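Ticket 526: Sorting bins on the white table, colours and labels
Opened by: Mariama Tetteh
Assigned to: Byung-chul Lim
Site: Sedlow, ground floor
Status: Waiting on stock

Mariama, 6/17/26, 09:14
Morning! Me again, sorry. The recycling sort isn't working and I think I know why, but I'd like someone else to have a look before I go and reprint everything. The poster from Birkia says blue for cans, pink for plastic bottles and green for food waste. Fine. Except people keep putting cans in the pink one (I fished out 5 yesterday, sticky hands all afternoon) and I've had two teabags in the blue. I've moved the poster nearer the door and it made no difference whatsoever.

Byung-chul, 09:40
Hiya. Couple of quick ones. Are the bins always in the same order? And is there anything on the bins themselves, or is it just the poster doing all the work?

Mariama, 09:52
Just the poster! The bins are plain, no stickers or anything. As for the order, well, it depends who empties them. The evening lot put them back however they come out of the sink, so green has been in the middle most of this week. I hadn't thought of that.

Byung-chul, 10:05
I'd start there then. People learn where a thing goes by reaching for it, they don't read the poster after day one. Can you put them back in poster order, left to right, and push them to the back of the table so there's room to put a mug down in front? Then leave it alone for the day and see what lands where. Also give me a shout once it's set up, I want to work out what size label to order from Osau.

Mariama, 11:31
Done. Gave all three a rinse while I was at it, and wiped the table, which needed it. Left the green one a bit further along on purpose so the food waste is away from the other two. Shout if you'd rather they were evenly spaced, I'm not precious about it. 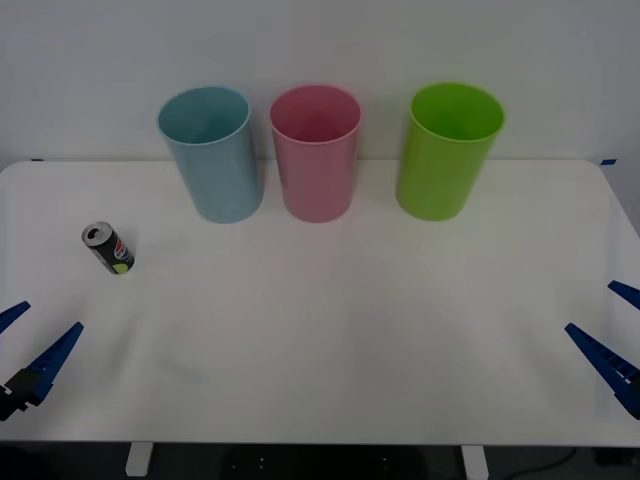 Blue, pink and green bins back in poster order, Pepsi can on the left.

Byung-chul, 11:48
Lovely, thanks. The gap next to the green is a good idea, keep it. One thing for the labels: the sides taper, so a big square sticker will pucker at the bottom. I'd go for a short wide one, up near the rim. Joo has a roll of the wipeable sort upstairs but only 2 left on it, so I'll order more.

Mariama, 15:20
Afternoon update! Much better. All the cans since lunch went in the blue, and there was one yoghurt pot in the green, which I'm blaming on the visitors. I've stuck a note over the sink for the evening lot with the order written on it. Can we keep this open until the labels turn up?

Byung-chul, 15:26
Yep, leaving it open. Osau say 7 working days.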